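Trultgate Small Business Liability Claims Notes

Version of July 4, 2020

Overview

Trultgate is a table of short, rewritten notes from general liability and professional liability claims filed by small personal service businesses. The businesses are massage studios, nail salons, barber shops, tanning salons, dog groomers and tattoo shops. Each note tells what the claimant said went wrong, what kind of coverage was looked at, and how the file was closed.

The set was put together for people who write policy guides or build simple tools that sort incoming claims. It is small. There are 700 notes in the full table and 692 in the cleaned one. The eight that were dropped were second copies of the same claim, entered once under the landlord and once under the tenant.

Files

notes_full.csv – all 700 notes, as rewritten
notes_clean.csv – 692 notes, duplicates removed
labels.csv – coverage type and outcome for every note in the clean table
terms.txt – short list of insurance terms used in the notes, with plain definitions
changes.txt – list of edits since the first release
media/ – still pictures

The CSV files use commas, UTF-8 and a header row. Text fields are in double quotes. A few notes contain line breaks inside the quotes, so reading the file one line at a time will give you broken rows. Use a real CSV reader.

Columns

note_id – a number that stays the same between the full and clean tables
business_type – one of the six types named above
state_group – a broad region, not a state
year_band – a range of years, never a single year
note_text – the rewritten note
amount_band – low, middle, high or unknown
coverage_type – only in labels.csv
outcome – only in labels.csv

The coverage_type column has 6 values: general liability, professional liability, products, property of others, hired and non-owned auto, and none. "None" means the file was opened and no coverage was found to apply. It does not mean the column was left blank. Blank cells were not allowed in labels.csv.

The outcome column is paid, paid in part, denied, withdrawn or open. Open files were open when the notes were written and have not been checked again.

Where the notes came from

The source files were supplied by Nakadel, a claims handling office, after names, addresses, policy numbers and exact dollar amounts had been taken out. Each file was then rewritten from scratch in everyday words. No sentence from a source file was kept. Medical details were cut down to the body part and the kind of injury, such as "burn, forearm" or "cut, finger".

334 of the notes in the clean table come from massage studios and nail salons together. The other four business types make up the rest, and tattoo shops are the smallest group. If you train a sorter on this table, check its results by business type before you trust the overall score.

Labeling

Two readers labeled every note without seeing each other's work. When they disagreed, a third reader picked one of the two labels. The most common disagreement was between general liability and professional liability. A customer who slips on a wet floor is easy. A customer who falls while getting off a treatment table is harder, and the notes often do not say enough to settle it. We followed one rule for these: if a worker was helping or giving instructions at the time, the label is professional liability.

Property of others covers things like a coat ruined by hair dye or a phone dropped by staff. Dogs left with a groomer are also placed here. Some policies treat animals under a separate form, so you may want to split these notes out.

Known problems

Amount bands were set by hand and the cutoffs moved once, in December, before the first release. Notes written earlier were moved to the new bands, but we may have missed a few.

The word "deductible" is used loosely in the notes. In some it means the deductible on the policy, and in others it means what the owner ended up paying.

Denied claims are probably under-represented – many are turned away by phone and never become a file.

What not to use it for

The notes should not be used to set premiums, to decide a real claim or to tell a business owner what is covered. Policy wording differs from one insurer to the next, and the notes do not include any.

Loading

Put the folder anywhere and point your reader at notes_clean.csv. Join to labels.csv on note_id. Do not join on row number, which changes between the two tables. Jin, the small checking script kept in the Wotovville tools folder, will report missing IDs and bad label values. It does not look at media/.

Media 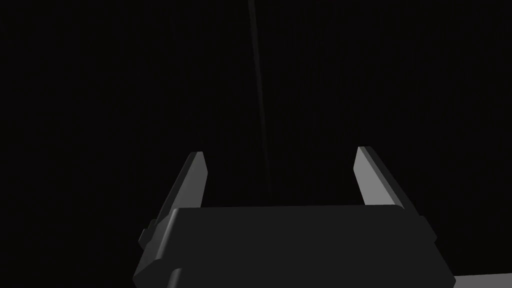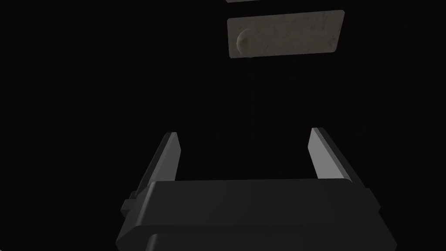
Stills from media/. Both are computer renders of a two-finger gripper on a dark background.

License and contact

Free to use and change for any purpose allowed above, with credit to the Trultgate project. Please send corrections with the note_id and the column name. Corrections without an ID cannot be traced.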